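Home | Books | News | Events | Newsletter | Contact

Jarton Lane is out!! (plus cover stuff, ARC stuff, November stuff)

30 Mar 2025

Quick one this month because I'm on deadline and my editor can see when I'm online. Sorry in advance for the typos.

First thing. The Widow of Jarton Lane is out in e-book and paperback. Audio is coming, no date yet, please stop asking my narrator, she has a cold. If you preordered, thank you, it should be on your device already. If it isn't, try syncing, then try turning the thing off and on, then write to me and I'll pass it along to the Jastbridge people who handle the files.

For the newer folks on the list, the short version. Maren Karaca comes home to bury a husband she stopped loving years ago and finds out he'd been paying rent on a second house. Somebody is living in it. Somebody very good looking who claims he's never heard of her. It's a romance, it's a suspense, there is one body (ok, two) and the heat level is higher than the last series. My mom has been told to skip chapters 6 and 24. She will not skip them.

A few of you wrote to ask if it's a standalone. Sort of. You can read it cold and the mystery wraps up all the way, no cliffhanger, I promised after what I did to you with the Murico books. But the brother gets his own story next. You'll know which brother.

Second thing, the cover. Loved by most, hated by a loud few. The few say the house looks too cheerful for a murder. I like a cheerful house for a murder. Sibel Sarıgül did the design and she sent me 5 versions, and the one we went with was the first one, which is how it goes with us every single time. The version with the fog will be the large print cover so the fog people get something too.

Third. Advance readers for book two. I'm opening the team again, small group, and I need people who will really post a review in release week. Doesn't have to be a nice one! Two lines is fine. Last time I sent out a big stack of copies and a lot of them just went quiet, and I get it, life, but the early reviews are what get a book seen at all. So if you know you're a slow reader or you've got a busy summer, sit this one out and catch the next. To sign up just reply to this with ARC in the subject line and tell me where you usually review. If you were on the team before and posted, you're already in, don't reply.

Things readers should know before they sign up: grief, a cheating spouse (dead before page one), one fire, swearing, open door scenes. The dog is fine. The dog is fine in every book I will ever write.
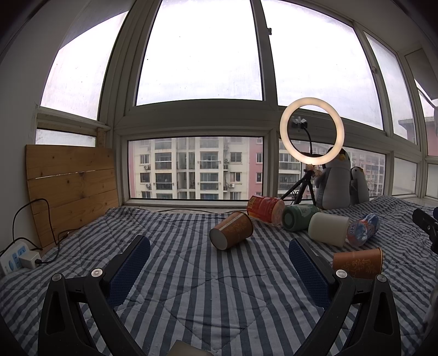 Striped quilt by the windows.

Now the bad news part. Book two has moved. I wanted it out in early fall and it's going to be November instead. The middle wasn't working. Bronisława Adamczyk, who has edited me since the first Murico book, called and said very kindly that the hero spends nine chapters being sad in a truck. She was right. I went back and counted and it was nine chapters. So I pulled most of it out and I'm writing it again with him out of the truck. It's faster now and there's a scene in a flooded church basement that I'm pretty proud of. Preorder links will change over on there own, you don't need to cancel and re-order. Please don't cancel, it messes with my numbers something awful.

If you want a taste, the first 700 words are up on the Books page, under the blurb. Unedited, so be gentle. The name of the sheriff is going to change, I found out I'd used it already for a bartender two books back. A reader caught that, and thank you to her, and also ouch.

Mailbag. Most asked question this month was whether Maren and Teo do it in the greenhouse on purpose, meaning did I plan the glass breaking. Yes. It's a clue. Go back and look at who comes in to sweep it up.

Second most asked, do I take story ideas. No, I'm sorry, I can't even read them, please don't send them. Legal reasons, boring ones.

Signed paperbacks. I have a few left from the first box. Email me for the price with postage, US only for now. Tell me who to sign it to and spell it out, I've ruined two already by guessing. Bookplates are free if you already own the paperback, just send me your adress.

What I'm reading: nothing. Deadline. There's a pile. Send recs anyway, the slow burn kind, older heroines please, I want people with bad knees and a past.

OK, back to the basement. Water's rising. Next letter when the draft is in.

Print this page | E-mail this to a friend

Recent newsletters
Farewell to Murico (and the bonus epilogue)
Cover reveal: The Widow of Jarton Lane
Why I killed the mayor
Reading order, finally
Holiday short story for subscribers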